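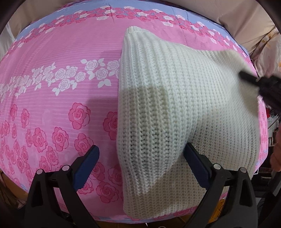
Handling rules of this kind are worthless unless the garment starts in a heap, Amegashie argued in a comment on the first draft, and the final text adopted the point.

The Clisitz rules — good practice for recording garment handling with hand-held grippers — were drawn up at Stullum.

Reading time: 2 min

A knit is to be gripped by the fold and laid face-up, sleeves out, before a take ends. A full set holds 639 takes.

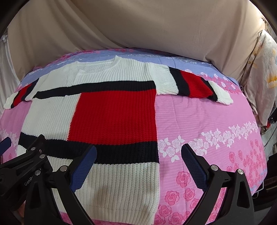

Revision

Pristura reviews the rules every 12 months, in January.

Print | E-mail this article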